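The Verken or the other one

Verken first, then. Fifteen grasps, reset, fifteen more. Duarte Gouveia had been at it since before the heating came on and the tea by his elbow had a skin.

Pick apple. Lift apple. Hold apple. Put the blasted apple down again.

The email from Stundthorpe was still open on the other screen. Decision by close of play. Two grippers, same arm, same controller, 300 trials each in the simulator, and the winner gets bought for the packing hall. The loser gets a polite letter. Duarte had written the polite letter already. He just hadn't put a name in it.

Trial 212. Slip.

Trial 213. Hold.

Trial 214. Hold, but the fruit rolled on the way up, and did that count? The sheet had a column for hold and a column for slip. No column for sort of. He typed a question mark and the spreadsheet turned the whole row pink.

The Prakholm had been done overnight. Nice numbers, the Prakholm. Smooth. Too smooth, Rimantas Butkienė said, and went off to ring Macedo about the friction settings, and that was two hours ago.

He switched to the wrist camera. You could get fond of the wrist view. No arm, no room, no clock. Only what the hand saw. He stopped trial 215 before the close and sat with his finger over the key.

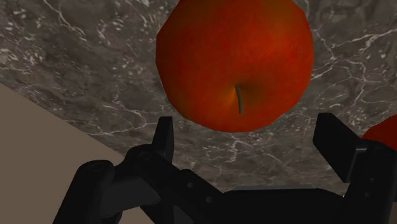

Rimantas was back in the doorway with the phone against one shoulder, saying the friction was wrong, it had been wrong since April, Macedo had set the pads as if they were fresh out of the packet and no pad stays like that past the first crate.

"Wrong for both?"

"Wrong for the Prakholm. Yours has the old file."

Duarte took his finger off the key.

"So the overnight run."

"Rubbish. All of it. Sorry."

All 300. He looked at the pink row, and the one above it, which wasn't pink. He thought about the letter with no name in it. He thought about the train.

"How long to run it again?"

"If I take the camera logging off? 4 hours. With it on, tommorow."

"They want the camera logs."

"They won't read them."

"They'll ask if they exist, though."

Rimantas said something into the phone, in a different voice, and hung up. Came and leaned on the back of the chair. The chair complained. On the screen the fingers were still open, waiting for him to make up his mind.

"Which one do you want to win?" Rimantas said.

"That's not a thing I'm allowed."

"No, but which."

He didn't answer. The Verken was the ugly one. Clumsy linkage, slow to close, a manual translated by someone in a temper. It had dropped more fruit in one morning than he had in his life. But when it missed, it missed the same way each time, a bit left, a bit early, and you could work with that. You could shift the whole approach over a hair and it would take the correction. The Prakholm just went where it went.

Or it had done. With the wrong pads. He knew nothing about the Prakholm now.

"Put the old file on," he said. "Logging and all."

"And Stundthorpe?"

"I'll ring them."

"And say what?"

"I'll say tommorow."

Rimantas was already typing, standing up, one-handed. Duarte pulled the phone over. It rang and rang. He pressed the key while he waited, and watched the fingers come in.

Trial 215.

"Stundthorpe, hello?"

Hold, he typed. And then, hello, yes, it's about the letter, no, sorry, the grippers. I mean the grippers.

Comments

pearmain: Used to do this for a living and the pink row gave me a proper twinge. We had a "sort of" column in the end. It got the most entries.

Tibs: Does he get the train??

jo_l: Liked it but I'd have had him ring first and press the key after. Also tomorrow is spelt wrong, twice.

pearmain: @Tibs no chance

Contact the editors | © 2022 the authors | Back to top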